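Archive > Papers > Kinship and Record Linkage > Section 4

4. Matching Apprentices to Baptisms

4.1 The records

The apprentice papers of Losen survive in 16 bound volumes and one box of loose sheets. Each paper names the child, the master, the trade and the length of service. A parent is named in most cases, though where the child was placed by the parish the space is often left blank or filled with the words "of this place." The volumes were copied into the Wullix index over two winters, and the index now holds 1367 entries. Of these, 960 give both the age of the child and the name of at least one parent. The present section deals only with those 960.

The baptism registers used for comparison are those of Losen and of the neighboring parish of Hjaltested. The Hjaltested registers are the better kept of the two. The Losen registers have a gap after the church roof fell in, when the clerk wrote his entries on scraps and copied them later in whatever order they came to hand. Dates within this run should be treated with care, and in what follows they are used only to the year.

4.2 The rule for a match

An apprentice was treated as matched when three conditions held together: the given name agreed, the surname of the father or mother agreed under the spelling table in Section 3, and the age stated on the paper fell within two years of the age worked out from the baptism. The two-year allowance is wider than that used by Grímsdóttir in her study of the Siltska servants' lists. It was adopted after a trial on the first volume showed that masters tended to round ages down, which gained them a longer term of service – a point already familiar from poor law papers elsewhere.

Where two baptisms met all three conditions, the burial register was searched for each child. If one had died before the date of the paper, the other was accepted. If neither burial could be found, the entry was set aside. This left 64 entries with two possible baptisms and no ground for choosing between them. They are listed in the appendix under both names and are not counted as matches in any table.

4.3 Children who took the master's name

A harder problem is the child who appears under one surname on the paper and another in later life. Several Losen apprentices, chiefly those bound to coopers and weavers without sons, are found afterward in tax lists and marriage entries under the surname of the master. The change was never recorded as such. It can be seen only when a witness, a signature or a piece of inherited property ties the two names together. In one case the link rests on a will in which a cooper leaves his tools to "my son, formerly bound to me." The marriage entry of the same man gives the cooper as his father, with no mention of the earlier name.

Family historians who work backward from such a marriage will naturally follow the wrong line. The index therefore carries a separate field for a later surname, with the source given in full, and it is left blank wherever the evidence is a likeness of age and place alone.

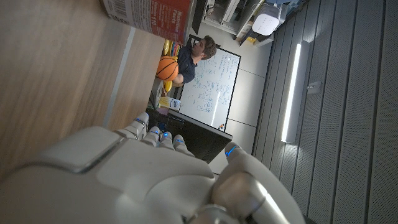
Figure 4. Robotic hand beside a tabletop, two views.
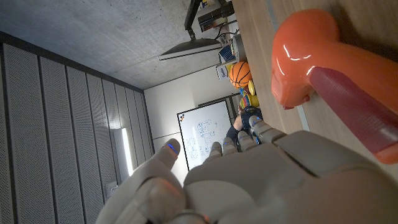

Shiyu Liao, commenting on a draft of this section, questioned whether the later surname should be entered at all when it depends on a single will. A testator, Liao noted, might write "son" of a favored servant or a son-in-law, and the marriage entry could simply repeat what the family had come to say. Liao would prefer that such cases be held in the notes until a second source is found, as was done for the foster children in the Hjaltested school lists.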